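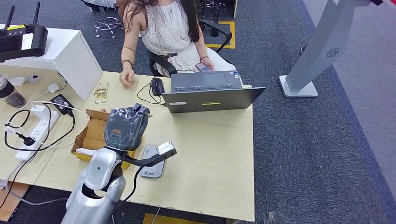 Killura 办公桌 1644 型

产品编号:KL-1644
品牌:Killura
供货:Berimov 办公家具

1644 型是单人固定高度办公桌,适合小型办公室、接待室和家中书房。桌面与桌架分开包装,两人配合安装比较方便。

规格
桌面宽度:102 厘米
桌面深度:60 厘米
桌面厚度:2.5 厘米
整桌高度:74 厘米
均布承重:38 公斤
桌面颜色:浅橡木纹、胡桃木纹、白色
桌架颜色:黑色、浅灰色

桌面
基材为中密度板,双面贴三聚氰胺饰面,四边封边。表面为哑光处理,可以直接用鼠标,不需要鼠标垫。日常清洁用拧干的软布,顽固污渍可用中性清洁剂。请勿使用钢丝球、丙酮或含氯漂白剂。热锅、热水壶须加隔热垫。

桌架
冷轧钢管,粉末喷涂。四只脚各带一个调节脚垫,地面不平时可旋出找平。后横梁上有两个扎带孔,用来固定电源线。

走线
标准款桌面不开孔。需要圆形走线孔的,请在下单时注明左后角或右后角,开孔后的桌面不接受无理由退货。

选配件
Flolero 线槽,装于桌面下方,可放一只六位插座
Flolero 显示器夹臂,夹持厚度 1 至 6 厘米
Cheema 三抽活动柜,带锁,可推入桌下
前挡板,颜色同桌架

椅子需另购。带扶手的办公椅请先核对扶手高度,扶手最高点低于 68 厘米时可以完全推入桌下。

包装清单
桌面一块,桌腿两组,横梁两根,螺丝包一袋,内六角扳手一把,说明书一份。

配送与安装
现货两个工作日内发出。送货到楼下,上楼和安装另行计费,无电梯的楼栋请提前告知楼层。签收前请检查外箱四角,有破损的当场拍照并在回单上写明。

质保
桌架五年,桌面两年。划痕、烫痕和长期受潮引起的封边脱落不在质保范围内。螺丝包丢失可单独补寄,报产品编号即可。

同系列
1644 型双人对坐款
1644 型转角款(4 月到货)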